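HISORA SERVICE DESK
Ticket 374: Bed-clearing routine stops before the cover is straightened
Product: Grirnutholm domestic handling module
Component: Task planner, soft goods
Priority: Normal
Status: Open, assigned to Planning
Logged: 2024-10-09

Summary
The Iltham site has requested confirmation that the module can be scheduled to clear and make a bed without supervision. The routine does not presently meet that requirement. It begins correctly and classifies rigid items, then halts when it reaches clothing.

Expected behaviour
The module is to remove all items from the bed, place garments in the sorting area, return other items to the shelf and draw the cover level.

Observed behaviour
In simulation, the planner completed 87 of the assigned runs. All of these involved books, boxes and single folded garments. Runs containing heaped clothing ended with the message "grasp target not separable". On two occasions the planner treated the bedding as part of the pile and attempted to lift both together.

Steps taken
1. Planner restarted and the soft goods library reinstalled. No change.
2. Time allowed for each grasp decision extended to 15 seconds. The message appeared later in the run but was not prevented.
3. Colour-based separation disabled. False lifts of the bedding ceased. Dark garments lying against one another were still returned as a single object.
4. Fahmy grasp library substituted for the standard library. Results improved for jackets and were unchanged for trousers.

Reference condition
The planner is to be assessed against ordinary household disorder. Test layouts containing one garment on a plain sheet are no longer accepted as evidence for closure of this ticket.
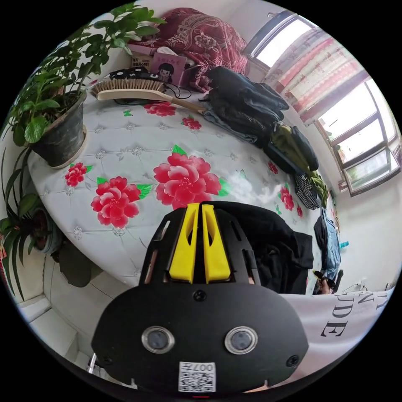

Grirnutholm Documentation Unit

The dark clothes stacked on the right half of the bed should be regarded as the principal difficulty. A black jacket also hangs over the near edge, and the planner has no rule for a garment that is only partly supported. The printed peonies on the quilted cover must be classified as pattern and excluded from the list of items to be collected. The long brush and the pink book fall within the existing rigid-item rules.

The bunched red blanket at the far side requires a decision from Planning. The present rules do not state whether a blanket in that position is to be folded, spread or left in place.

Interim advice to the site
Unsupervised bed making should not be scheduled. The module may be used to collect books and boxes, with a person sorting the clothing first. Sites should not raise the grip force in an attempt to clear the message.

Next action
Planning will retrain the separation model on some 2,000 additional layouts of mixed clothing and patterned bedding. The release is proposed for April. This ticket will remain open until the heaped clothing runs have been repeated using the revised model.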